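Über uns

Die Spieltüte Ilholm ist ein kleiner Verleih für Spielmaterial. Wir packen Tüten für Kindergärten, Tagesmütter und Familien, und wir holen sie nach der Leihzeit wieder ab. Angefangen haben wir mit 5 Tüten und einem Regal, das uns die Bäckerei Baranauskienė überlassen hat. Heute stehen 70 Einrichtungen auf unserer Liste.

Unsere Idee ist einfach. In eine Tüte kommt etwas Weiches zum Festhalten und meistens auch etwas, das draußen gefunden wurde. Die Kinder krempeln den Rand der Papiertüte nach unten, bis eine flache Schale entsteht. In dieser Schale wird dann gespielt, sortiert und erzählt. So bleibt alles an einem Platz, und auch das Aufräumen geht leichter: Rand hochziehen, zufalten, fertig.
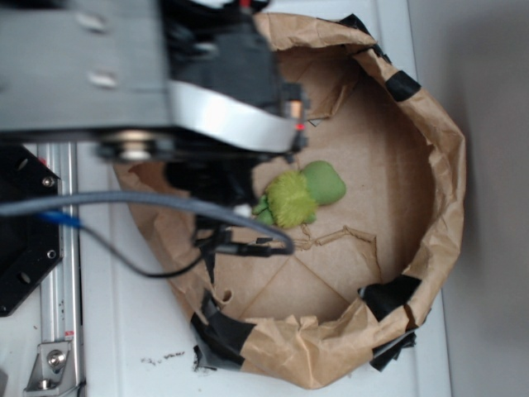
Grünes Plüschtier in der umgekrempelten Papiertüte

Die Plüschtiere suchen wir selbst aus. Wichtig ist uns, dass sie verschiedene Oberflächen haben, zum Beispiel glatten Stoff und langen, zotteligen Flor bei demselben Tier. Kleine Kinder erkennen das schon mit geschlossenen Augen. Welches Tier es genau ist, schreiben wir nicht auf den Zettel. Bei den grünen Tieren haben wir schon Frosch, Schildkröte und einmal auch »Salat mit Füßen« gehört, und wir finden alle drei Antworten richtig.

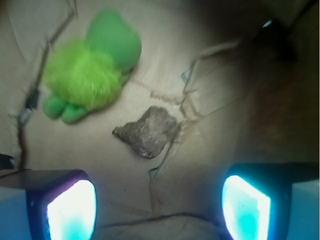
Steine sammeln wir am Ufer hinter Ilholm, jedes Jahr im Juli, wenn das Wasser niedrig ist. Wir nehmen nur solche, die gut in eine Kinderhand passen und zu groß zum Verschlucken sind. Sie werden gebürstet, aber nicht poliert – ein Stein darf rau bleiben. Wenn ein Kind einen Stein behalten möchte, dann ist das für uns in Ordnung. Bitte schreiben Sie es nur auf den Rückgabezettel.

Das Papier der Tüten hält nicht ewig. Es bekommt Falten und kleine Risse, besonders am Boden. Wir tauschen eine Tüte spätestens nach 3 Ausleihen, und das alte Papier geht an die Malgruppe Fatero, die darauf mit Kohle zeichnet.
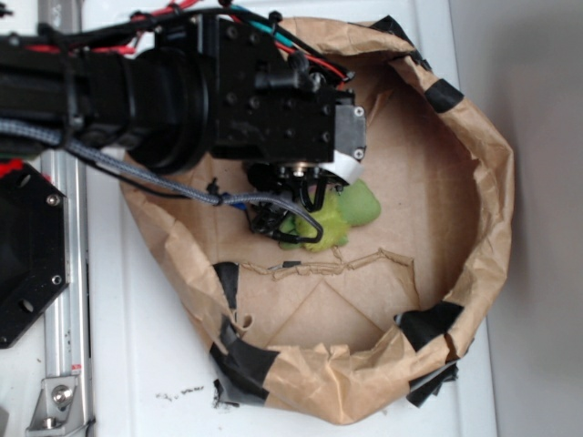 Zwei weiche Grüne auf dem Boden der Tüte

Seit der Gründung haben wir 2673 Tüten verliehen. Für die längeren Wege haben wir ein Lastenfahrrad, es heißt Winora und ist bei Gegenwind etwas langsam. Lieferungen außerhalb von Ilholm brauchen deshalb manchmal einen Tag mehr.

Wenn Sie eine Tüte ausleihen möchten, schreiben Sie uns bitte das Alter der Kinder und die Größe der Gruppe. Auch gebrauchte Stofftiere nehmen wir gerne an, wenn sie waschbar sind und keine losen Knöpfe haben.

Stand dieser Seite: Donnerstag, 29. Februar 2024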